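Reading Old Essays Slowly: what I got done
Gholamreza Azimi
Project report, Writing & Ideas seminar, 06/07/2020

Question I started with: why do essayists who write about schooling keep going back to the small stuff? Grammar drills, spelling lists, the sentence a kid copies out and forgets. I wanted to know if that is a real argument or just a habit of older writers.

Read 14 essays. Planned more, ran out of time. Seven of them make the same basic claim, that a child picks up a view of the world from examples nobody bothers to argue for. The other seven mostly complain about teachers.

Best one for me was the Florkik essay on copybooks. It says a copied sentence is believed before it is understood. I disagreed at first, then tried it on my own school reader (the old Vana one, page 99, a story about a lazy farmer) and yes, I still think of that farmer when I oversleep. Small evidence but its mine.

Weak spots. Two of the essays are translations and I can't check the tone. Kiani's piece is probably a joke in places and I took it straight in my first draft, had to redo that whole section in November. Also I never really define "attention", which my reader flagged. Still haven't fixed it.

What I'd do next: the Cestulport lectures, only skimmed those. And compare against a writer who thinks textbooks dont matter at all. Couldnt find a good one.

Sources are in the seperate list.
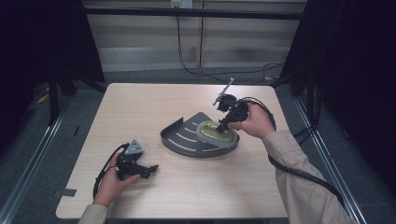
Curved slotted tray and oval dish on the tabletop.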